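About Usard

Hi, and thanks for clicking over to this page! I'm Genalyn Fajardo, and I started Usard with my cousin Rogelio Dalisay in the spare room of a rental house on Evangelista Street. We help people move out of places they've lived in for a long time. Sorting, packing, labeling, unpacking, finding the coffee maker on the first morning - that's us.

I never planned on doing this for a living. My mom moved out of our family home one July and I took two weeks off work to help her, and by the end of it three of her neighbors had asked if I'd come do theirs. I said yes to all of them (I'm terrible at saying no) and called Rogelio, who had a van and a free month. 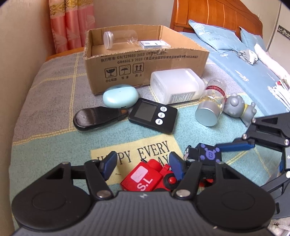

Picking a name and a look took us way longer than it should have. We were Kollon for a few weeks, until my aunt kept calling it "the colon business" and that was the end of that. Then came the colors. Rogelio wanted bright orange and I wanted something that wouldn't show dirt, and we went back and forth over paint chips at my kitchen table until we landed on a dark blue, pretty much like the fingertip pads in that photo. It went on the shirts, the van door and the label tape, and I still love it.

These days we work anywhere within 40 miles of Jirnbridge. Most of our customers are older folks moving somewhere smaller, or their grown kids who live a flight away and can't be there for the whole thing. We also get new parents, people splitting up a household, and a surprising number of music teachers. Pianos we leave to the piano people.

We go one room at a time and we start with the easy one. For most people that's the bathroom or the linen closet, where there isn't a lot to get sad about. Photos, letters and kids' things come last, and we never do those without you there.
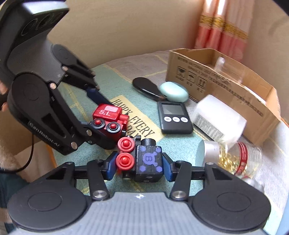 You also get to change your mind. I can't tell you how many times something has gone in the donate pile at ten in the morning and come back out by lunch, and that's fine with us! We don't load the donations until the end of the job for exactly that reason. Rogelio will even drive back for a lamp. He has done it more than once.

Pricing is by the day, and I give you the number before we start. The first visit is free and takes an hour or so - I walk through the house with you, drink your coffee if you offer, and write everything down in a notebook.

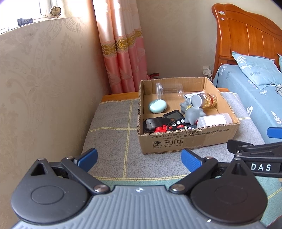

We've done 1,084 moves now, which makes me a little dizzy to type. Rogelio runs the van schedule and I still do every first visit myself. My mom answers the phone in the mornings, so if you call before noon please be ready to chat, she'll want to know where you grew up.

If you think we might be able to help, give us a ring or send a note through the contact page. Evenings are best for reaching me. If I don't pick up, I'm probably up to my elbows in someone's pantry and I'll call you back by 8.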